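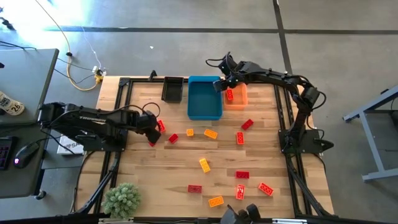
Red brick and orange bin, light wooden tabletop.

2022-10-02

The Skevon reading room was closed to members today for the annual stock check. The catalog now stands at 2125 titles, of which 34 are on loan to the Sesholm branch - all are due back in December. The Haddad bequest has been shelved in the north bay, apart from the atlases, which require deeper shelving. A quotation of 860 for that work was received from Bolo and has been placed on file. Regular hours resume tomorrow.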